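Vukari opens orders for Pernance, a bin picking kit for mixed small items

STERKIRDALE, October. Vukari, a maker of automation equipment from Sterkirdale, announced today that its bin picking kit Pernance is now available for order. The kit is made for workshops, repair centers and small warehouses which already own a robot arm and want to use it for picking mixed items from a bin.

Pernance contains the picking software, a fixed camera with its mounting post, a control computer and a set of finger tips for the gripper. The customer keeps the own arm and the own bin. According to Vukari, most parts of the kit can be installed by one technician with normal hand tools, and the complete first setup takes 9 hours, including calibration.

The software does not need a drawing or a 3D model of each item. It looks for places where two fingers can close safely, and it selects the next pick from these places. After each pick it takes a new picture of the bin and decides again. If no safe place is found, the arm goes back to its waiting position and the operator receives a message on the screen.

Vukari tests the kit with items that differ much in shape and surface. The test bins hold household goods and toys, so that the software meets thin rings, round balls and clear plastic in the same job. Clear and shiny items are still the most difficult group, and the company continues to work on them.
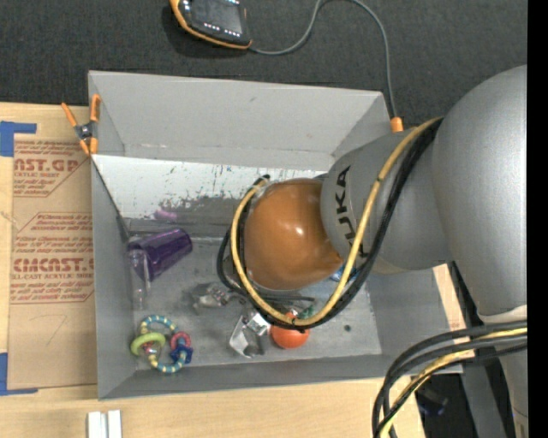

What is new in this version

The version on sale is the second one. The first version was given to a limited group of customers, and their comments decided many of the changes.

Corner picking is improved. In the first version, items close to the wall of the bin were often left until the end, and a person had to move them by hand. Pernance now calculates the approach together with the wall height, and it can tilt the wrist before it goes down.

Cable movement is now part of the planning. The user enters the length of the loose cable loop at the wrist, and the software avoids turns which would pull it tight.

The library of saved settings is larger. It holds 300 bin and gripper combinations, and the user can add new ones without help from Vukari.

Price and delivery

The Pernance kit costs 2492 dollars. The robot arm, the gripper and the bin are not included. Delivery takes 10 business days after the order is confirmed. Customers of the first version receive the new software without payment, but the new finger tips must be ordered separately.

Installation on site is offered by Koval, the service partner of Vukari. Koval also gives a one-day training for operators, which can be booked together with the kit or later.

About Vukari

Vukari develops cameras, software and gripper parts for robot cells in small companies. Its office and test workshop are in Sterkirdale. Workshops that want to send their own items for a picking test can ask for the test form at the sales office. The items are returned together with a short written report.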